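April, bench 2, Sarnodstead textile room

Wash and shrinkage trial, knit cotton, continued from the previous entry.

Started 7:40. Machine is the Dovitz front loader, 40 C cotton program, spin set to 800. Detergent dosed at 47 g per load, same tub as last time. Ballast made up with the old hemmed sheeting so that each load comes out at the same dry weight. Ifor rezeroed the balance before I got in and left the reading on the pad.

Marking: three pairs of bench marks lengthwise and three across on every piece, 350 mm apart, laundry pen. The thread marks Beca used in the first series pulled out on the single jersey, so pen only from now on. Pen line is close to 0.5 mm wide. Measure from the left edge of the line both times or the error eats the result.

Load A, Mak jersey, unwashed stock. Length after first cycle and line dry: 339, 340, 339. Width: 346, 347, 346. Call it 3.0 percent and 1.0 percent. In line with what the mill told Glenys.

Load B, same jersey, tumble dried low. Length 332, 331, 333. Width 345, 343, 344. So 5.1 and 1.7. The dryer ran 13 minutes past the sensor stop because I had the timer on manual. Repeat this one before anybody quotes it.

Load C, the Drarkitville interlock. Only one piece survived cutting with square edges. Length 341, 341, 342. Not enough for a mean worth writing down. Dirceu to cut two more from the other end of the roll.

Conditioning: the standard wants pieces relaxed flat in the room air before measuring. I gave them four hours. Room was at 61 percent RH when I started and 66 at noon, which is drift I would like to get rid of. Dehumidifier filter is due.

Flat drying goes slower than hanging but the hem does not grow. On the line the wet weight of a shirt pulls the body long and hides part of the shrinkage. 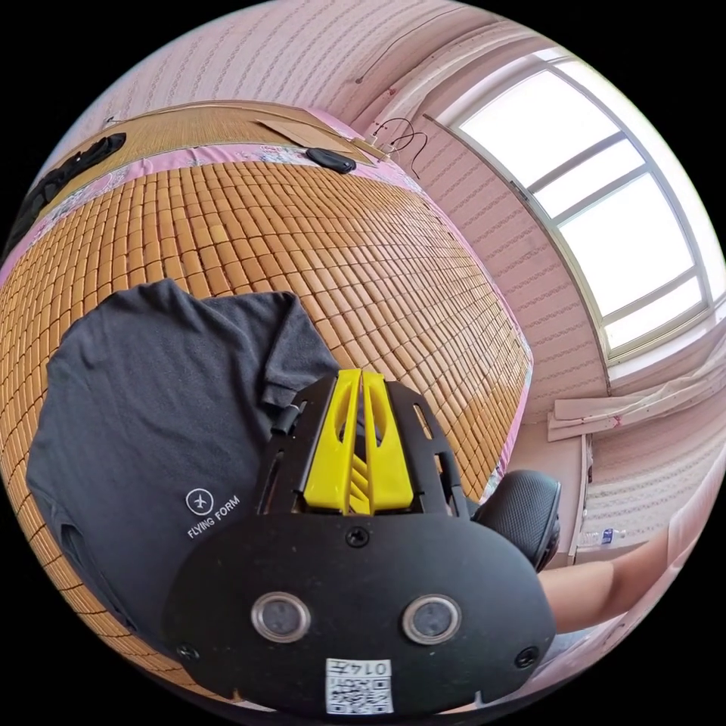 Side seams are a separate problem. Spirality on load A came out at 11 mm over the body length on one piece and 9 on the other, both twisting to the right. Yarn twist and feeder count would both do it. Emrys thinks the finishing was rushed; I would want the greige fabric before saying so.

Water: hardness strip read 216 ppm this morning. Higher than the last series. Should not move the dimensions but it will affect hand and whiteness, so note it on the sheet.

To do:
Repeat load B with the sensor stop.
Five-cycle run on A, measure after 1, 3 and 5.
New pen, the current one is feathering on the interlock.
Ask Glenys for the mill lot number on roll 89.
Steel rule back from Beca.

Stopped 4:15. Second set of A left conditioning on the rack, measure first thing.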